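28.2.24

Endlich Vokale! Seit heute Abend sitzt das erste Kapitel der Übungstexte, und ich kann es kaum fassen, wie viel Spaß mir diese Sprache macht. Radomir Tomić, bei dem ich mittwochs Serbisch lerne, hat mich anderthalb Stunden lang nur lesen lassen, laut, ohne Pause, kyrillisch und lateinisch durcheinander. Am Anfang habe ich gestottert wie ein Schulkind, aber irgendwann ging es, und dann lief es richtig!

Was mich so begeistert: Man schreibt, wie man spricht. Ein Buchstabe, ein Laut. Und dann dieses r, das einfach so als Vokal durchgeht. Trg, der Platz. Krv, das Blut. Prst, der Finger. Ich habe auf dem Heimweg im Bus die ganze Zeit »prst, prst« vor mich hin gemurmelt, bis sich die Frau vor mir umgedreht hat. Peinlich, aber egal.

Schwierig bleiben die Fälle, sieben Stück, und ausgerechnet der Instrumental will nicht in meinen Kopf. Mit dem Messer: nožem. Mit der Hand: rukom. Mit dem Zug fahren geht auch damit, vozom, und das leuchtet mir wieder ein, der Zug ist ja auch eine Art Werkzeug. Mit dem Freund ins Kino braucht dagegen ein s davor, s prijateljem. Tomić meint, ich soll aufhören zu fragen und lieber 200 Sätze abschreiben. 67 habe ich schon, alle in das blaue Heft, mit Füller, weil ich mir Wörter nur merke, wenn die Hand sie kennt.

Die Karteikarten sind inzwischen auch ein kleines Monster geworden. Vorhin stand der Zähler im Programm bei 3.417, davon wackelt mindestens die Hälfte. Als ich im Mai angefangen habe, dachte ich noch, 3.000 würden reichen, um einen Roman zu lesen! Na ja. Ich habe am Wochenende die erste Seite von Andrić versucht, die Brücke natürlich, und für einen einzigen Absatz eine halbe Kanne Tee gebraucht. Aber der Absatz war so schön, dass ich ihn danach noch zweimal gelesen habe, einmal laut für die Katze.

Für nächste Woche soll ich einen Arbeitsplatz beschreiben, egal welchen, mindestens eine halbe Seite. Wichtig sind die Ortsangaben: auf dem Tisch, über dem Tisch, neben dem Tisch. Na stolu, iznad stola, pored stola. Dreimal Tisch, dreimal etwas anderes im Kopf zu behalten, herrlich. Mein eigener Schreibtisch kommt nicht in Frage, dafür kenne ich die Wörter für das ganze Gerümpel nicht. 

Noch zu erledigen: das Bratar-Wörterbuch verlängern (am Freitag fällig!), neue Patronen, und Mama anrufen wegen Ostern. Sie will wissen, ob ich jetzt schon auf Serbisch bestellen könnte. Kaffee ja. Kuchen auch. Bei allem, was danach auf der Karte kommt, zeige ich mit dem Finger. Mit dem prst. Nein: prstom! Da ist er ja, der Instrumental.

Jetzt Licht aus, es ist viel zu spät.

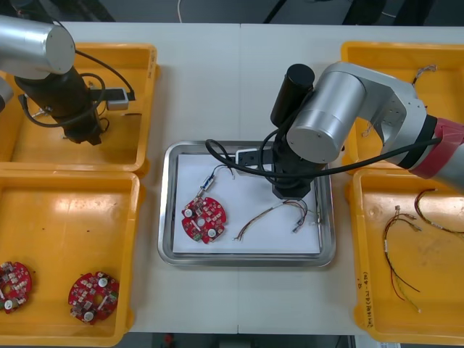
Beli sto, žute posude: weißer Tisch, gelbe Schalen.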